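What Bags Say: Courtesy in Checkout Packaging
Term project report by Jyoti Thakur and Seung-woo Na

We set out to learn whether shoppers remember the words on the bags they carry home. Our adviser, Mal-soon Byun, predicted they would not, and has been gracious about it ever since.

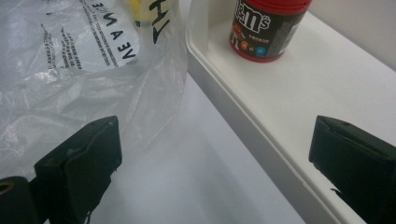
Page last changed: February, 4:20 pm

We handed out 1000 survey slips at two Mistetti grocery stores and got 472 back, a few of them with shopping lists on the other side. Only 220 people could name any word at all. The most popular wrong answer was "sale."
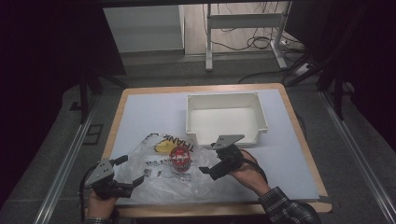 Color was the second thing we asked about. Most people swore the print on their bag was blue, including several who were holding it at the time. Red capitals, like the THANK on the clear bag on the table, did better with shoppers over 60, and we have no theory we would defend in public. Ah-rin Jeon ran the statistics and has asked us to say the effect is small.

Limits: the Kasside branch switched to paper halfway through, which did our sample no good - the paper bags say nothing whatsoever. Raw slips are in the Skeltlow reading room until the end of term.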